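Bustotby: Two Arms, Two Grippers, One Table
Workshop gallery, Nerovdale
Posted Jan 19, 2021 by Marcelino Batista

Welcome back to the Bustotby page! If you're new, Bustotby is the name we gave to our humanoid project at the Hiltholm shared workshop. The goal for this winter is to get both arms handling small everyday things on a tabletop, with grippers we can take apart and fix ourselves on a weeknight. It has eaten most of my evenings and I'm having a great time.

A lot of you asked after the December post what had happened to the hands. We're running two-finger grippers, one on each wrist. I love looking at a good robot hand with all its joints, but for what we want to do this season two fingers are plenty, and when something works loose I can find it with one hex key and a flashlight.

The wrist brackets took the longest. My first pair put the gripper too close to the end of the arm, and every time the wrist turned all the way over, the cable got pinched. The second pair was better and also crooked (my fault, I drilled them after a long day). The ones on there now are the third pair, and they're the first I haven't wanted to take off again the next morning. They hold the gripper square, I can reach the bolts without pulling anything else off, and they leave room for the connector to come straight out.

Cables! I have opinions about cables now. I used to tie everything tight along the arm since it looked so tidy, and then the elbow would bend and something would pull. So the left arm gets a big generous loop from the wrist bracket back toward the elbow. It looks a bit like a handle. It catches on my sleeve now and then, and I'm still keeping it, at least until I find a softer cable. Nogueira, the surplus place on the river road, has a bin of flexible stuff that I plan to dig through next time I'm over there.

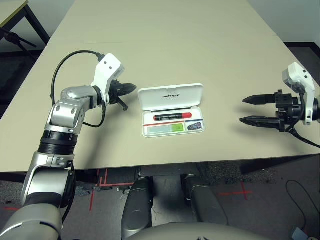

Back to the fingers for a minute. The long tapered ones are my favorites, with the ridges near the tips. We had flat tips before, and a marker would roll out of them the moment the arm lifted. With the ridges you feel a real bite when you tug on the thing being held. I ran a test where the gripper opened and closed 1000 times on a scrap of dowel while I ate dinner next to it, and the only change I could find afterward was a screw that wanted another quarter turn. That screw has threadlocker on it now.

The two sides don't match perfectly in how they move. The right one closes with a nice even motion all the way. The left one hesitates a little just before the fingers meet, and you can hear it if the compressor next door is off. I swapped the cables between them and the hesitation stayed on the left, so it's something in the gripper or in how I put it together. I'd bet on how I put it together. That's on the list for this weekend along with sweeping.

Getting both arms to work over the same spot has been the really fun part. One arm alone is forgiving – you can be sloppy about where the table is and it mostly sorts itself out. Once two arms have to meet in the middle, every bit of slop shows. We spent one whole evening moving the table a finger's width at a time and starting over. Then we got smart and put down red tape on the carpet, so the robot and the table go back to the same place after somebody borrows the floor for a bookshelf project. Tape is the best tool in the building. I will not be taking questions on this.

For practice objects we like small things that live in a case or tray. A tray is harder than an open table. The walls get in the way of the fingers, and you have to come in from above or at a slant and think about where the second finger will go. It's also closer to what people do with their own hands all day long, taking something out of a box and putting it back. Fat round things are easy. Cards are awful! A card lying flat has nothing to grab, and the trick we're trying is to have one arm steady the tray while the other slides the card up against the side wall until an edge lifts. It has worked for us a few times. It has also sent the card sailing, and I've learned to look under the table first.

Some settings, for those who wrote in to ask. We keep the arm speed low whenever a person is inside the tape. The closing force is turned down far enough that I'm happy to put my own finger in there, and I have, more than once, usually by accident. We log every try in a plain text file, with the date, the object, which arm, and one line on how it went. There are 100 tries in the file for the right arm and fewer for the left, thanks to the hesitation I mentioned. My handwriting is bad enough that the paper log only lasted a week.

A word on the room. The Hiltholm space is 900 square feet shared between us, the furniture folks and a loom, so we get the robot corner with the speckled carpet. I complained about the carpet at first. Now I like it, because dropped screws don't bounce, although a black screw on dark gray carpet is a screw you will be buying again. We're also very spoiled by the big light-colored tables. Everything shows up well on them.

Next up is handing an object from one gripper to the other in mid-air. I want the left arm to pick, the right arm to take, and the thing to go back down on the far side of the table without me leaning in to help. The timing is the tricky bit. If the first gripper lets go too early you hear it, and if it lets go too late both arms start pulling and the whole robot leans. I've got a small script that waits until the second gripper reports some resistance before the first one opens, and on the bench it behaves. On the arms, we'll see.

If you'd like to visit, the workshop is open to guests on build nights from 7 until whenever we get hungry. Bring small objects you don't mind having dropped! Odd shapes are welcome, and so are spare 12 mm bolts, which we seem to go through faster than coffee.

Bracket drawings are pinned by the door and I'm glad to send a copy to anyone who writes. Please ask for the third version. The first two are still in the folder, and they will pinch your cable.

– Marcelino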